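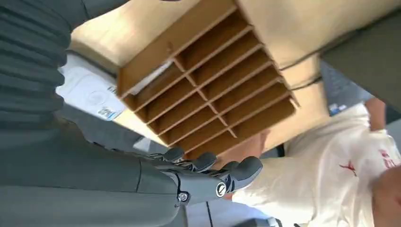 Grey robot hand, fingers curled up

Regional orgs: does consensus ever get anything done?

wattlebird_jo
Posted 28th October
Hi all, second-year IR student here, and I'm stuck on an essay question about whether consensus decision-making helps or hurts regional organisations. I've picked ASEAN because I spent a semester in Chiang Mai and at least know the place a bit. My tutor, Imelda Evangelista, reckons I should compare it with the Pacific Islands Forum so I'm not just listing grievances (fair!). I've got 2500 words and so far it's four paragraphs of me being cross about communiqués. Is there a case for consensus that isn't just "well, at least they're talking"?

mekongmick
Yes, and you should take the "at least they're talking" one more seriously. I did trade paperwork for years and the meetings you never read about are the useful ones. Some bloke from one customs office meets some bloke from another, they swap numbers, and next time a container's stuck there's a person to ring. You can't footnote that easily but it's real.

wattlebird_jo
See, I like that, but how do I put "some bloke has a phone number" in an essay?

mekongmick
"Informal networks among officials". Same thing with a tie on.

Tess_in_Hobart
Gonna disagree with Mick a bit. I've sat through a lot of that kind of talk and the phone number thing works fine for containers, but it's hopeless when a member government does something awful and everyone else has to agree on the wording before they can say a thing. Then you get a statement so soft you could sleep on it. If Jo's essay skips that she'll get pinged for it, and rightly.

mekongmick
Never said it fixes coups, Tess. Show me the voting system that would have.

Tess_in_Hobart
Voting wouldn't fix it either, I agree. But you'd at least know who was blocking what. As it stands everyone gets to hide behind everyone else — that's my whole complaint.

wattlebird_jo
OK this is heaps more useful than my lecture notes. Quick update: I tried drafting it both ways over the weekend.

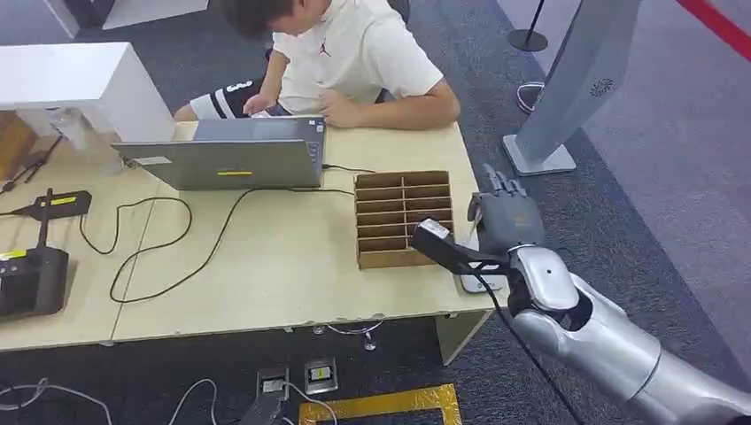

The version with the Pacific comparison is miles better, mainly because it made me separate two things I'd been mushing together, which are how a group decides and whether anyone has to do what was decided. I'd been blaming consensus for stuff that's really about enforcement. Tess, would you buy that?

Tess_in_Hobart
I'd buy most of it. They do bleed into each other though. If everyone has to agree, you're never going to agree to be punished, are you?

kt_canberra
Jumping in because I tutor this subject at another uni. Have a look at the "ASEAN minus X" idea, where members who are ready go ahead on economic commitments and the others join later. It complicates the tidy story on both sides. Also, my old supervisor Kamol Khunthong used to make us read the founding document before any commentary on it, and I still make my lot do that. The Bangkok Declaration is short. Read it on the bus.

wattlebird_jo
Didn't know about minus X at all! Adding it tonight. Does it count as consensus if some of them sit out?

kt_canberra
They still all have to agree that sitting out is allowed. Have fun with that.

mekongmick
That's basically how my family picks a restaurant.

Tess_in_Hobart
Jo, keep the grievances, just put them in section two. And post the mark when you get it, I want to know if Mick's blokes made it in.

wattlebird_jo
They're in, with the tie on. Marks aren't out till January so you'll have to wait.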